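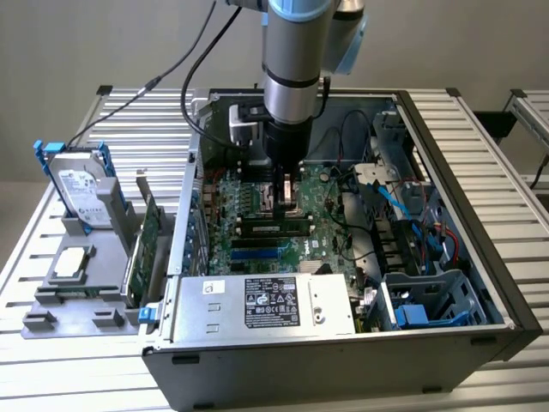

Dell tower on its side on the teardown bench at Gevbridge, side panel off.

About Iglesias Desktop Recovery

Iglesias Desktop Recovery takes in retired desktop computers, mostly office and workstation towers, and returns them to service or reduces them to tested parts. The shop is in Gevbridge, in the old seed warehouse on the Skarkville road. We do not handle laptops, phones or printers. Monitors are accepted only when they arrive with a tower.

The business was started by Covadonga Vidal, who had spent her earlier working life maintaining desktops for a county school system and kept seeing machines scrapped over a single failed part. Araceli Goicoechea joined in the second year and runs the parts room, the labeling system and the shipping desk. The name Iglesias comes from the hardware store that first rented us a counter. We kept it when we moved because it was already on the invoices.

What we work on

Towers make up nearly all of the intake. We prefer business-class machines. Their cases open without much trouble, the drive bays and power supplies come out in a predictable order, and the same board layout tends to run through a whole purchase lot. If an office replaces 70 machines at once, we can expect most of them to share a power supply connector and a memory type, and parts can be moved between them without an adapter.

Home-built towers are accepted. They take longer. Cable routing is different in each one, and the power supply label often has to be read before anything else can be decided. We charge the same intake fee for both.

We do not accept:
Machines with liquid cooling loops still filled
Cases with broken glass panels
Anything that has been in standing water
Loose power supplies with cut leads

The order of work

Every tower goes through the same sequence. It was written down in our first winter and has changed very little.

Intake. The case is weighed, tagged and wiped down on the outside. The tag number follows the machine, and if the machine is parted out, every part carries the same number with a suffix. The owner's paperwork is scanned and filed under the tag.

Opening. The power cord is removed and the tower is laid on its side on a slotted aluminum bench. The side panel goes to the rack behind the bench with a strip of tape carrying the tag number. Panels from the same model look alike, but hinges and latches wear differently, and a panel goes back on the case it came from.

Dust. Compressed air first, at low pressure, with the fans held still. A soft brush is used around the memory slots and on the vent mesh. Grilles that are packed solid are removed and washed separately.

Drives. Storage is pulled before any power is applied. Drives are logged by serial number and moved to the locked cabinet. Wiping and destruction are handled under a separate work order, and the certificate goes out with the invoice. A tower does not move to the next step until its drive line on the sheet is initialed.

Memory. Modules are removed, the contacts are inspected under the lamp, and each module is tested alone in a known good slot. Each slot is then tested with a known good module. This doubles the time and finds most of the intermittent faults that come to us described as "random restarts."

Processor and socket. The heatsink comes off, old compound is cleaned from both faces, and the socket is inspected under magnification. A board with socket damage goes to the parts room as a donor for slots, latches and brackets only.

Power. The supply is tested under load, outside the case if it failed the first check. We do not open power supplies. A supply that fails is recycled whole.

Reassembly and burn-in. The machine runs a continuous load test overnight. It is checked at 7 a.m. and either released or sent back one step.

Boards and slots

Most of the bench time goes to the motherboard, and most of that to its slots. A slot is a mechanical part. It wears, it collects lint, and its retention clip can snap if a card is pulled straight up with the clip still engaged. Sheets for board inspection list each slot by type and color and have a column for the clip.

Mixed boards need particular care. The Dell board in the photo that follows this section has a white PCI slot at the far left, black PCIe slots of different lengths beside it and one long blue PCIe slot. It also has two banks of four memory slots, one between the expansion slots and the processor area and the other on the far right. On a board of this kind we write down which slot each card came from before lifting anything. Colors vary between makers and even between models, so the sheet asks for position first and color second.

Latches are recorded too. The tabs at the ends of a memory slot should open and close without force. A tab that feels loose is marked "L" and the slot is retested after burn-in. A missing tab is replaced from a donor board if we have a match. If we do not, the slot is reported to the buyer as usable with a missing latch, and the price is adjusted.

Expansion covers and rear brackets are kept with the case. A missing cover changes the airflow, and buyers ask for them more often than for any other sheet-metal part. The parts room holds 82 kinds of cover and bracket, sorted by case family and then by finish.
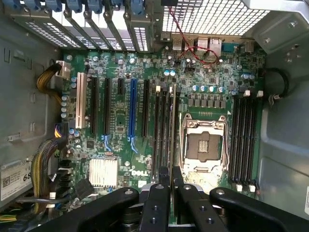

The parts room

The parts room has 2,000 labeled bins. Small boards, cables, latches and screws are in the lower rows, and heavier items such as power supplies and drive cages are on the steel shelving along the east wall. Memory is kept in antistatic trays, one module per compartment, with the test date on the edge label.

Stock is sold by the piece or by the lot. Each part carries one of three grades:

Grade A – tested, no visible damage, original clips and screws present
Grade B – tested, cosmetic wear or a replaced clip
Grade C – untested or partly working, sold for repair practice

There is no grade for "new." We do not sell new parts and cannot order them for you. Grade C parts are not returnable. For the other grades, returns are accepted if the tag is still attached and legible.

Farneck pickup and lot work

We run a pickup route through Skarkville and Farneck for offices and schools. The minimum is one full pallet. Towers should be stacked flat, no more than four high, with the power cords bagged separately. Please do not tape cords to the cases – the adhesive has to be removed with solvent and this is billed as cleaning time.

For larger lots we send a count sheet in advance. It asks for the model, the number of units, whether drives are installed and whether any units are known to be dead. A rough sheet is better than none. The largest single lot we have taken was 2,000 towers, received over one summer from an office park closure, and the count sheet for that job is still the template we send out.

Bench classes

Covadonga teaches a bench class on Saturday mornings at the Gevbridge shop. It covers opening a tower, removing and seating memory, identifying expansion slots and reading a power supply label. Tools are provided. Participants work on Grade C machines and may bring their own tower if it meets the intake rules listed earlier on this page. Long sleeves should be rolled or clipped, and rings and bracelets come off before the panel does.

Class places are booked at the front counter or by phone. Anyone under sixteen needs an adult on site.

Contact and hours

The counter is open from 9 a.m. to 4 p.m. on weekdays. Drop-offs are taken at the side door, where there is a ramp and a hand truck. Questions about parts and grades go to Araceli Goicoechea. Questions about lots, drive certificates and classes go to Covadonga Vidal. Include the tag number if you have one.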